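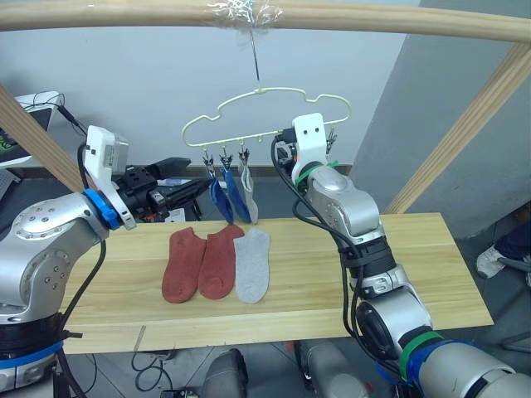

How should I hang socks on a clip hanger?

Hang them by the cuff or by the toe, whichever you like, as long as each sock gets its own clip. I go back and forth on this myself. Clipping at the toe keeps any little pinch mark away from the ankle, where you might see it, and clipping at the cuff lets the heavier foot end hang down and pull itself straight. If your socks have loose, tired elastic already, I'd lean toward the toe and give the cuffs a rest.

Do I need to keep pairs together while they dry?

You don't need to, but your future self will be grateful. Put the two socks of a pair on neighbouring clips and you can take them down together and fold them right there, without the big sorting session on the bed. In our house Gilang does the hanging and I do the folding, and the difference between a day when he's paired them and a day when he hasn't is a whole cup of tea.

Before I hang anything I like to lay the socks out flat on a table first, toes all pointing the same way. It sounds fussy, I know, but it's quick once you're in the habit, and you find the odd ones straight away – grey socks are the worst for this, as every grey is a slightly different grey once you see them side by side.

What if my socks twist around each other on the hanger?

They do that, especially thin ankle socks and anything that's been through a fast spin. Give each sock a good snap before it goes up, then run your hand down it once it's clipped. If two neighbours are overlapping, skip a clip between them. Socks that touch will still dry, they'll just take their time where the fabric is doubled up, and in February, when our laundry room is at its chilliest, that can mean the next morning instead of bedtime.

Can I mix colours on one hanger?

Once they're washed and rinsed, most colours can hang near one another quite happily. The exception is anything new and strongly dyed. My sister-in-law Brigitta bought some gorgeous deep red socks and hung them, dripping, right up against a cream pair, and the cream pair has been a sort of salmon ever since. Wash new reds and navy blues separately the first few times and hang them with a bit of space.

How high should the rod be?

High enough that the toes clear whatever is underneath, and low enough that you can reach the clips with your elbows bent. A lot of people put a rod over a table or a bench, and I think it's a lovely arrangement, because you've got your sorting spot right below. Do hang your longest socks before you settle on a height, though! Ours was perfect for ankle socks and hopeless for Yusri's hockey socks, which sat in a heap on the bench with their toes soaking wet.

My hanger keeps sliding along the rod. Any ideas?

A bit of tape does the job nicely. Wrap a few turns around the rod on either side of the hook, or build up one good lump and rest the hook against it. Clear tape is fine on wood if you don't mind a bit of stickiness when it comes off. If you do mind, a thick elastic band wound tightly will hold almost as well and leaves nothing behind.

Loading the clips evenly helps too. If all the socks are at one end, the whole hanger tips and the hook wants to wander downhill. Start with one sock at each end and work your way in.

Will wet socks damage a wooden table?

An occasional damp sock won't trouble a board that's been properly oiled or varnished, but bare pine is thirsty and it marks. I keep an old tea towel handy and put it down when I'm sorting things straight from the washer. For dry socks I don't bother. If you do end up with a water mark, let the wood dry right out, sand very lightly along the grain and rub in a little oil.

Do metal clips leave rust marks?

Good ones shouldn't, but cheap ones can once the coating wears through. Wipe them dry now and then, and if you see any orange around the spring, retire that clip before it meets a white sock.

How do I store the hanger when it isn't in use?

Leave it on the rod if you've got the room. If you haven't, close all the clips, hold it by the hook and slip it into a pillowcase before it goes in the cupboard. The clips love to grab one another, and the pillowcase stops them grabbing your jumpers as well.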